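**Tredar finally says what it pays for shows**

Many of you wrote to me after Wednesday, when Tredar published its quarterly report, and asked if the content number is good or bad. I have now read the full report two times, including the notes in the back, and I will try to explain how I see it.

First the number. Tredar spent 786 million kronor on films, series and sports rights in the quarter. Before this, the company put content together with technology and marketing in one line, and we had to guess. I guessed too low, as older readers will remember. In the January letter I wrote that the streaming part was "a side dish" for Tredar. I take that back. It is 29 percent of all costs in the group, and a side dish does not cost so much.

The next question is what the money buys. Signe Eklund, the finance chief, said on the call that the bigger part goes to licensed shows and the smaller part to own productions. She did not want to give the split. Areeba Dhanial, who covers media stocks for a small broker in Malmö, asked her about it in two different ways and got the same polite answer both times. My own reading is that the crime series "Pustness" takes a large share of the production money. It has now been renewed for 3 more seasons in one go, and this is unusual for Tredar, who before always ordered one season at a time.

Something many people miss is how the cost is booked. When Tredar buys the right to show a film for several years, it does not take the whole cost in the first quarter. The cost is spread over the time of the license. So the cash that leaves the company can be a good deal higher than the cost we see in the result. If you open the cash flow page, you will find that content payments were above the booked cost in this quarter also. I don't think this is a trick, all streaming companies do it in a similar way. But if you only look at the profit line, you will believe that the business is lighter than it is.

Compare with Godinho, which has a smaller catalog and fewer subscribers. Godinho sold its sports rights last year and lives now mostly on older films and children's programs. The margin went up at once. Subscribers have gone down a little in each report after that, slowly, like air from a bicycle tire. Eskil Rønning, who is a reader in Trondheim and owns both stocks, wrote to me that he sleeps better with Godinho. I understand him. For myself I would still prefer the company that spends, on the condition that it shows us the bill, and from now on Tredar has promised to do so every quarter.

There is also the matter of price. Tredar raised the monthly fee in the fall and did not lose many customers from it. Management thinks it can do this again next year. Here I am more careful than they are. Most homes I know have two or three services already, and when the fee goes up, they start to switch: one month here, one month there. The report says nothing about how many customers leave and come back. I have asked the investor relations office for this and will print the answer if I get one.

I keep my Tredar shares and I am not buying more at this price. In the next report I will look at the cash payments first, then at the fee income per customer, and after that at the profit.

Two small corrections to the last letter. The new chairman of Atdale is Aslak Bråten, and I had spelled his name wrong in both places. And Hjørdis Fjeld has left the Atdale board completely, she did not move to the audit group as I wrote. Thank you to the readers who told me.

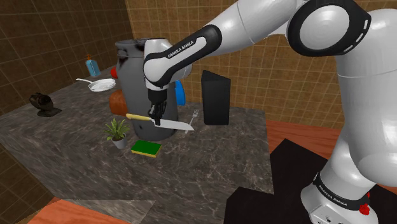

*A Franka Emika robot arm holding a kitchen knife over a marble counter. Computer-rendered image.*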